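From: Marek Štefanec
To: robotics-users list
Date: 28/03/2023
Subject: Re: Nalbridge open day, anyone go?

Armindo Meireles wrote:
> I couldn't get to the Nalbridge open day. Did Gekis show the tidying
> demo on a real arm, or was it all simulation again? Their flyer says
> 1000 runs and an 80 percent success rate. We have to tell Varela by
> August whether we want in, so I'd like to hear from someone who
> stood in the room.

Armindo,

I stood in the room. It was simulation, on a big monitor, with a guy from Gekis talking over it for 43 minutes. The real arm was in the next bay with its power off. I asked twice if we'd see it move and got "later in the day" both times. I left at four and it hadn't.
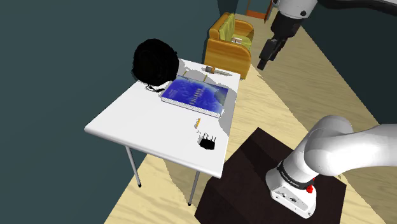 My problem is with the 80 percent. I asked what counts as a success and the answer was that the object ends up "in the target region." How big is the region? He'd have to check. Does a drop count if the thing rolls back in? He'd have to check that too. And look at what they give the arm to work with. The big blue book is lying flat on the table, and I wanted to know how two fingers get hold of something that wide and thick. He moved on to the small stuff. The thin black cable is worse. I've spent 3 years trying to get sim cables to act like cables, and I don't believe a number that lumps one in with a stubby yellow thing you can just pinch. I asked for results per object. They don't have them, or they didn't bring them.

The Alum people had a dull little bin-picking cell two doors down, and it dropped parts in front of everyone. I trusted it more.

I wouldn't sign anything with Varela until Gekis sends the run logs. If you write to them, copy me. I'd like to see which of us gets an answer.

Marek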